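Zustia Wearable Capture Glove, second revision: setup and upkeep review

Posted August 26, 2026

Rating: good hardware, weak paperwork

The Zustia glove arrived as a box of parts and a single folded sheet. I have used it since October for recording cloth handling, which later drives a two-finger arm. This review covers the glove side only: fitting it, keeping it calibrated, and the repairs it has needed.

What you get

The kit has the glove, a finger attachment that stands in for the gripper, a bracket with a marker cube, and a cable set. Tracking is optical. A fixed camera reads the cube and the software works out where the hand is. You supply the camera and the mount. I use a Figueiredo arm clamp, which holds position well if the knob is tightened by hand and then left alone.

Assembly

Allow 50 minutes the first time. The bracket screws go in before the finger attachment, although the sheet shows it the other way around. Do it in the printed order and the driver will not reach the rear screw. Thread lock is not supplied. Use a small drop of the low-strength kind on the bracket screws and keep it off the cube, where it will haze the print.

The glove comes in one size. It suits a medium hand. On a small hand the back panel shifts when the fingers close, and the cube shifts with it. I added a strip of hook-and-loop at the cuff.

Calibration

The routine asks for 13 poses and rejects any pose where it sees only one face of the cube. Two faces toward the camera is enough. Keep the forearm low and turn the wrist slowly. Error after a clean run was 2 mm at the center of my table and a little worse at the far edge. I repeat the routine after any change to the bracket, and whenever the camera clamp has been knocked.

Lighting matters more than the sheet suggests. Glare on a marker face drops tracking entirely – there is no gradual loss and no warning tone.

Cables

This is the weak point. The leads are longer than most rooms need and they coil on the floor behind the table. Zurnon sells a sleeve that fits, and it helps with tangles but adds weight at the wrist. One connector failed after more than 400 recordings. The strain relief is molded too short, so the conductor flexes right at the plug. I cut it back, fitted a new plug and added heat shrink over the joint. No faults since.
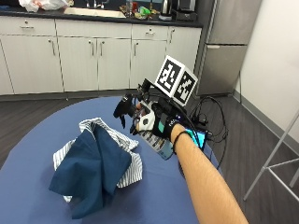
Approach height is the other thing to practice. Come in over the cloth with the finger attachment pointing down, pause, then close. Dropping straight in at speed pushes the fabric flat and gives a poor pinch. A padded surface is kinder to the fingertips than bare board, and mine show little wear.

Upkeep

Wipe the marker faces with a dry microfiber cloth. Check the joints of the finger attachment for lint, which collects quickly with cotton. Check the bracket screws weekly. The glove itself can be aired but should not be washed with the bracket fitted.

Compared with the Flarar

The Flarar glove is lighter and has a better cuff. Its marker plate is flat, though, and tracking drops when the hand rolls. For folding work I would take the cube. For simple pick and place the Flarar is easier to live with, and its spare leads are in stock, where Zustia's took three weeks to reach me.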